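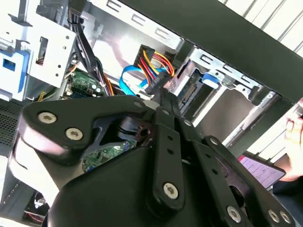

Gernik trains robot to take apart old desktop computers

17 September 2024

Gernik, an electronics recycler, has begun recording examples for a system that is meant to learn how to unplug cables and remove drives from used desktop computers.

Operators guide a robotic gripper through each step while a small camera at the wrist records the work. The company has 1426 recordings so far, made on 14 models of computer. Each one lasts up to 90 seconds.

Power and data connectors take the most practice, said Yevhen Stasiv, who runs the project. "The cables never lie the same way twice, so we need a lot of examples of the same plug," he said.

Eight operators are working on the recordings in shifts. Training on the first set is due to start this fall, and Gernik plans to try the system on its Zever line in April.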